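Open day at the Odisico kitchen works, September 2024

I finally got to go on the factory tour I've been bugging my sister-in-law about since April, and I have a lot of thoughts about cabinet doors now.

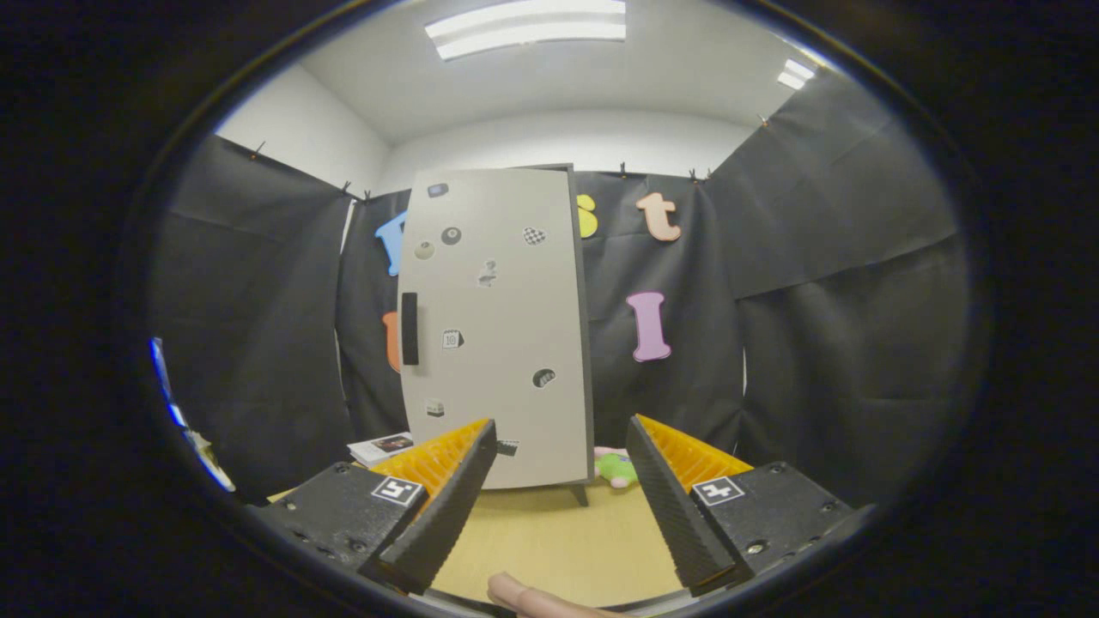 Poonam Prajapati wrote to me before I'd even finished posting my notes, wanting to know if they let you into the paint hall, because when she went they only got the showroom and a cookie. Yes, Poonam, they did! You go in by the side door with a hairnet on, and you stand behind a yellow line, and the smell is a lot less than I was ready for. We got almost 7 minutes in there before the next group came up behind us.

The tour itself starts at the panel saws (bring earplugs, the foam ones they hand out are useless) and then goes through edging, drilling and paint. Our guide was a guy named Ivar who has worked every station in the building and has opinions on all of them. He hates glossy white. He says it shows everything and people call back about it for years. The grays are what sell right now, and they had 54 shades of paint on one wall, a good chunk of them gray. I picked a favorite, walked away, came back and couldn't find it again.

The part I liked best was the hinge room. There's a machine that swings a door open and shut all day long, and next to it a bench where you can try the handles yourself. I'm a bar handle person, I learned. My husband likes knobs. We'll be having that talk at home.

Lunch was in the Nautiyal building across the lot, lentil soup and very good rolls, and they only take cards. Parking was a mess. If you go, use the lower lot and walk up the hill, it's maybe three minutes and you'll get out so much faster.

I did ask about prices. The Iklow line is the cheap one, and a single tall door from it runs $168 with the handle on. More than I'd hoped, but they do sell seconds out of a shed by the gate, and I came home with two drawer fronts and a bag of screws. Next open day is in spring, and you have to sign up for the paint hall separately.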